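3.2 Skin contact and early immune response

We were delighted by how clearly the Kashindye samples split. Of 738 infants, those held skin to skin each day had calmer T cell responses at 28 weeks - a lovely, steady pattern.
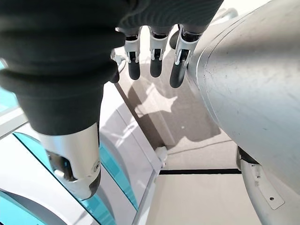 Figure 2.

Regulatory T cells rose early in this group. Touch differs by surface, and ribbed knit like that on the glove in Figure 2 is a long way from bare skin. We are eager to follow 200 of the children further.

Contact: Chepkoech Simiyu
Back to top
Print | E-mail

Related items
Obadia Lema on infant allergy
The Cokora birth study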